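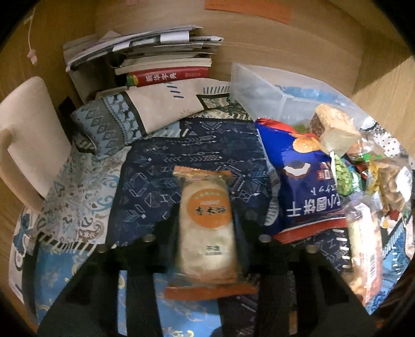 **Geraghty Hall, 1/9/21. Introduction to *Dumano***

*Speak slowly. Wait for the people at the bar to come through. Glasses ON before you go up, not halfway through the first paragraph like last time.*

Good evening, everyone, and what a treat to see so many of you. It has been a long while since I stood on this bit of carpet, and I had quite forgotten how bright that light is. My name is Kamarul Raju, I choose the films for the Filtgate season, and if you didn't care for the one in August, I'm also the person to blame for that.

*(Pause. If they laugh, lovely. If not, carry on.)*

## The film itself

Tonight it's *Dumano*, which runs to 105 minutes, with no interval. It's a family comedy, or at least that's where it starts. Two sisters come home to sell their late father's cinema, a single-screen place in a seaside town that has seen better summers, and find that he has promised the building to three different people. I won't say who gets it. I will say that I was wrong, and I was still wrong with ten minutes to go.

*Don't tell them about the boat.*

I first saw it on a rather small screen at home and liked it well enough. Then I saw it again with an audience and it was a different film altogether. There's a long dinner early on, where everyone talks over everyone else, and on my own I'd found it a bit tiring, if I'm truthful. In a full room you hear one person laugh at the uncle and somebody across the aisle laugh at the aunt, and you realise how carefully the whole muddle has been put together. So please don't be shy. It's a film that likes a bit of noise back.

## Things to look out for

*Pick two of these, NOT all of them. You ran over by a good while with the last one.*

- **The curtains.** Every time the old cinema's curtains open, they open a little less smoothly. I'm told the crew had one man with a rope and a very good sense of timing.
- **The older sister's coat.** She doesn't take it off indoors until quite late on. Watch for the moment when she does, and where she hangs it.
- **The music.** There's hardly any for the first half hour, and when it does arrive it comes from a car radio. I think it's the best joke in the film and nobody says a word during it.
- **The projection room.** A real one, a working one, and terribly cramped. The scenes up there are filmed through the doorway for the plain reason that the camera wouldn't go in.

*If there's time, say a little about the father. We never meet him, only hear him on the answering machine, and yet people come out talking about him as though he'd been in every scene. Do the voice? No, don't do the voice.*

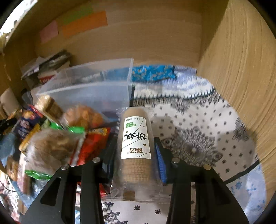 I did want to say a word about how comedies like this one get made, or very nearly don't. A funny film about a family has no explosion to put on the poster. It leans on the people in it, and on somebody in an office believing that a room full of strangers will warm to them. Naltodico, who are distributing it, have been very patient with my emails, and they've let us have it for two nights when one was all I'd dared ask for. So if you enjoy yourselves, tell your neighbours to come tomorrow. And if you don't, well, tell them it's a matter of taste and to come anyway.

## Thank-yous and notices

*Keep it short. People want the lights down.*

- The hall seats 200 and we've left gaps between parties tonight, so please stay in the seats you were shown to, even if the one in front looks nicer. I know, I know.
- Masks if you're moving about, please, and thank you for being so good about it.
- The doors at the back are propped open for air. You may want your cardigan.
- Phones off. Properly off, please, as the quiet bits are very quiet.
- Comment slips are on the table by the door. I read every one, including the rude ones, and I'm particularly keen to know whether you trusted the uncle.

For anybody who'd like to stay afterwards, I'll be down at the front for a chat. Nothing formal, and you needn't have anything clever to say.

Right, that's more than enough from me. Enjoy *Dumano*.

*(Nod to the projection box. Take the microphone lead round the LEFT of the steps.)*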